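4.2 Open-day demonstration

The kitchen task was shown to visitors at the Brarkent site in March 2020. The test area consisted of a sink unit with a drying rack and a dishwasher, on a carpeted floor. Visitors were admitted in groups of 14, and each session lasted 36 minutes.

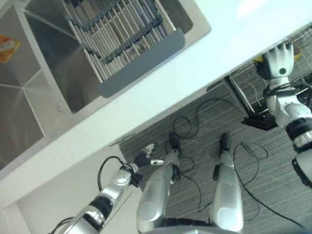
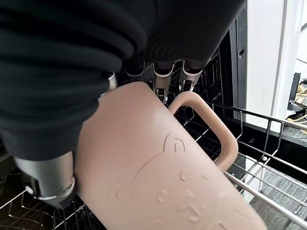
Figure 8. Kitchen task at Brarkent. First view: the legged robot at the sink counter. Second view: a mug at the gripper, over the dishwasher rack.

Joint positions and motor currents were logged throughout. Speech from the audience was not recorded. Goossens supervised the sessions and Dierckx kept the log, which holds 519 entries. Entries made during set-up were excluded from the analysis in Section 5.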